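This page is for new operators at Gerkuveck who will record the two-arm pouring task with the leader arms. Please read it one time before you sit down. Zhuoran Lu wrote the first version, and I corrected it after our September recordings.

## Before you start

1. Put both arms in the rest position and check that all 4 cameras show a live picture.
2. Type the task name exactly as `pour_two_cups`. Small mistakes in the name make a lot of work later.
3. Open the can by hand. The arms do not learn this part yet.

## Recording

4. Squeeze the leader handle slowly until the fingers touch the can. The follower closes with a short delay — wait for it, and do not squeeze more. The wrist views help you judge the distance, both to the can and to the blue and pink cups.

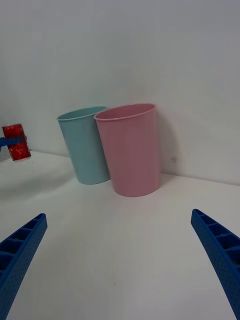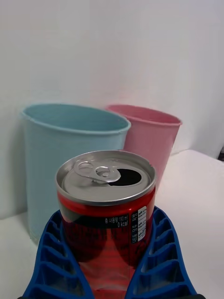 5. Lift straight up, then move over the first cup. Keep the free arm away from the path.
6. Tilt with your wrist only. If your elbow moves too, the can travels sideways and the pour will miss.
7. Put the can down, open the fingers fully and press the pedal to save.

## If something goes wrong

Press the pedal two times and the episode is deleted. Please do not keep an episode with a spill, even a small one. From our first 187 episodes we had to remove many for this reason.

If the follower arm shakes, stop and call Yuxi Cui. Do not restart it by yourself.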